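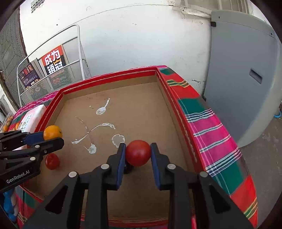
La tomate côté droit, l'orange côté gauche. Niveau débutant, paraît-il.

Samedi 8 mai 2021. Cela fait trois semaines que je suis payé pour ramasser des tomates dans un carton, et je commence à avoir des opinions.

Pour ceux qui débarquent : j'ai pris un contrat jusqu'en juin chez Pandness, qui fournit des démonstrations à des gens qui entraînent des robots. Une démonstration, c'est moi, une pince dans chaque main, en train de faire un geste que n'importe quel enfant de quatre ans réussit en pensant à autre chose. La pince enregistre, le geste part sur un serveur, et quelque part une machine est censée en tirer des conclusions. Je préfère ne pas savoir lesquelles, surtout pour les prises d'après déjeuner.

Avant, j'étais à la téléopération, chez Truvard. Là, on pilotait un vrai bras depuis une chaise, avec deux manettes et un léger retard qui donnait l'impression de faire la vaisselle par correspondance. J'ai passé une semaine entière à essayer de poser un bol sur une assiette. Le bol est arrivé sur l'assiette, je tiens à le préciser, mais par des chemins que je ne souhaite à aucun robot d'apprendre. Avec les pinces à main, au moins, quand je rate, je sens que je rate.

Enfin, je le sens à peu près. C'est ma grande découverte du mois : on n'a aucune idée de la force qu'il faut pour tenir une tomate. Avec les doigts, la question ne se pose jamais. Avec deux mâchoires à patins bleus, elle se pose tout le temps. Trop peu, et la tomate tourne, glisse, repart se coucher au fond du carton. Trop, et on se retrouve avec un début de sauce. La consigne dit « fermer jusqu'au contact franc ». J'ai demandé ce qu'était un contact franc, on m'a répondu que je le reconnaîtrais. C'est une consigne de marieuse.

L'orange est bien plus aimable. Elle a une peau qui accroche et elle pardonne beaucoup. Je la confie à la main gauche, qui chez moi est surtout décorative, et je garde la tomate pour la droite. Évidemment, le protocole exige d'inverser une prise sur deux, pour que le robot ne devienne pas droitier. Ma main gauche vit donc des journées très formatrices, et les tomates aussi.

L'objectif est de 404 prises validées avant la fin du contrat. Validées, tout est là. Chaque soir, quelqu'un chez Sastulmont, le client, regarde les enregistrements et trie. Mardi matin, j'en avais 112 au compteur. Mardi soir, j'en avais perdu 12, toutes pour le même motif : « hésitation avant la saisie ». J'ai trouvé cela un peu personnel. Oui, j'hésite avant de saisir une tomate. J'hésite aussi avant de saisir le téléphone quand c'est la banque, et on ne m'a jamais retiré de points.

Sur le fond, ils ont raison, ce qui est agaçant. Si je m'arrête au-dessus du fruit pour réfléchir, la machine apprend que s'arrêter au-dessus du fruit fait partie du métier. Elle ne sait pas que je me demandais si j'avais fermé la voiture. Elle copie tout, le geste et les tics avec. Il paraît qu'à l'époque du projet Luangrath, un opérateur tapotait deux fois le bord du bac avant chaque prise, par superstition, et que le robot s'était mis à tapoter aussi. On m'a raconté l'histoire comme une mise en garde. Moi, j'y vois surtout une forme d'immortalité assez accessible.

Alors je m'applique. J'approche d'un seul trait, je descends droit, je ferme, je soulève un peu, je déplace, je pose. Poser est d'ailleurs plus difficile que prendre : on veut toujours lâcher deux centimètres trop haut, et deux centimètres, pour une tomate bien mûre, c'est une chute. J'ai appris à attendre de sentir le fond du carton avant d'ouvrir. Le carton, lui, a déjà bien vécu, il est couvert de traces blanches séchées dont une grande boucle que je contourne maintenant par habitude. J'espère que le robot ne contournera pas lui aussi des boucles imaginaires dans une cuisine toute propre. Je devrais peut-être le signaler.

Au mur, derrière, il y a une affiche rouge, 成为销冠, que je me suis fait traduire : devenir champion des ventes. Je la lis environ deux cents fois par jour sans avoir encore rien vendu. Mais ma saisie progresse, et les refus de jeudi étaient pour un autre motif (« trajectoire trop ample »), que j'ai décidé de prendre comme un compliment.

La semaine prochaine, on passe aux œufs. J'ai demandé s'ils seraient durs. On m'a dit qu'on allait voir.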